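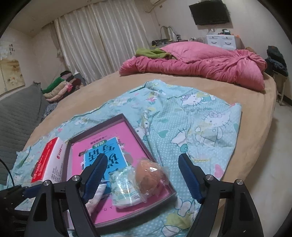

盒子里的小书、面包和绿白花纹的小包

四月读书会碰头会记录，记录人还是我。上回说好轮流记，结果大家一坐下就开始翻包找笔，翻了半天都不抬头，那就我来吧。我写东西啰嗦，你们凑合看，有记错的直接在群里喊我。

晚上七点开始，地点在Enriquez咖啡馆二楼靠窗的长桌。到场6个人，Arnel Dimaculangan主持，Jomar Cabrera迟到了一小会儿，他说公交改道，绕了好大一圈才下来。请假的两位提前打过招呼，意见发给我了，我在相应的地方替他们念了。

先过上次的事。借书登记本终于从纸的换成了在线表格，名字叫Noltum，是Jomar自己起的，问他什么意思他也不肯讲。旧本子上的记录都录进去了，一共106本，其中3本至今不知道在谁手里，一本是《呼兰河传》，一本是《边城》，还有一本菜谱（菜谱是怎么混进来的，大家讨论了好一阵，没结论）。请各位回家看看床头柜和沙发缝。我自己回去也要找，我很怀疑《边城》就在我家！

第一件事，下一季读什么。Arnel想读长篇，他的提议是《红楼梦》前四十回，分三个月读完。话音刚落就有人叹气，叹得特别响。Jomar说长篇一上来，新来的人肯定跟不上，去年读长篇那阵子人越来越少，最后一次就剩我们几个老面孔对着喝茶。他想读短篇，每次两三篇，来一次算一次，漏了也不怕。我投短篇，理由很自私，我下班晚，长篇看到第二页就睡着了。讨论到后面折中了一下：春天读短篇，先从汪曾祺开始，秋天再看要不要上长篇。Arnel同意了，不过他要求写进记录里，秋天一定要重新讨论，不许赖。好，写进来了。

汪曾祺的篇目先定《受戒》和《大淖记事》，下次聊这两篇。有人问《异秉》算不算，算，想读的自己加，聊的时候放在最后。版本不统一，谁手上有哪本就读哪本，页码对不上的时候报段落开头那几个字，上次为了找一句话大家翻了十分钟，太耽误工夫。

第二件事，场地。Enriquez的老板人很好，但二楼晚上九点以后要放音乐，我们常常聊到兴头上就得扯着嗓子喊。我去问过Revent书店，他们后面有个小间，平时晚上空着，可以借，条件是每次走之前把椅子摆回去，不能带热食。一听不能带热食，场面就有点僵了，毕竟上次的烤红薯是全场最受欢迎的发言人。Jomar主张留在Enriquez，把时间提前到六点半。六点半我肯定到不了，我当场就抗议了。举手的结果是下个月先去Revent试一次，试完再说。椅子我来盯。

第三件事，钱。会费每人40块一季，不涨。上季剩下的钱买了茶叶和一次性杯子，杯子买多了，现在还堆在Arnel家阳台上，他太太问过两回了。大家表态以后自带杯子，阳台上那些慢慢用完。请假的那位留言问能不能拿会费买点新书，讨论下来可以，但每季最多买两本，买哪两本在群里接龙，接到多的算。我顺便提了一句想要一盏夹在桌上的小灯，没有人反对，也没有人支持，先搁着。

第四件事是换书日，这件聊得最久。想法是Arnel的，把家里看过不想留的书带来，摊开，互相挑，剩下的送到Flestik那边的旧书铺。争论的点在要不要包起来。Jomar想玩盲选，每本书包上纸，外面只写一句话，拆开是什么就是什么。我觉得很好玩啊！另外几位担心拿到家里已经有的，或者拿到一本税务指南（真有人有，还是两个版本）。后来定下来分两张桌子，一张摊开随便翻，一张盲选，各凭胆量。外面那句话必须自己写，不能抄封底，抄了要罚读一段出声的。

时间放在下个月月底，具体哪天等Revent回话。破损严重、缺页的不要带，课本和练习册也不要带，画了线的可以，Arnel甚至觉得画了线的更值钱，他喜欢看别人在哪儿激动。

零碎的几条：
群里发语音请尽量控制在一分钟以内，有人在地铁上听不了。
新朋友想来，先跟Jomar说一声，他负责加表格。
有人捡到一副黑框眼镜，上次落在Enriquez的，现在在吧台。
Arnel借我的那把伞我下次还，真的。

待办我也列一下，免得又赖账。我：跟Revent敲日子，写篇目通知发群里，找《边城》。Jomar：表格里加一栏“预计归还”，做换书日的报名页。Arnel：联系旧书铺，问清楚他们收不收杂志，再把杯子带十来个过来。

散会是九点过一点，音乐已经响起来了，后面半段Arnel讲的关于序言该不该先读的那番话我基本没听清，请他自己在群里补。下次七点，Revent后面的小间，从书店侧门进，门铃要按久一点。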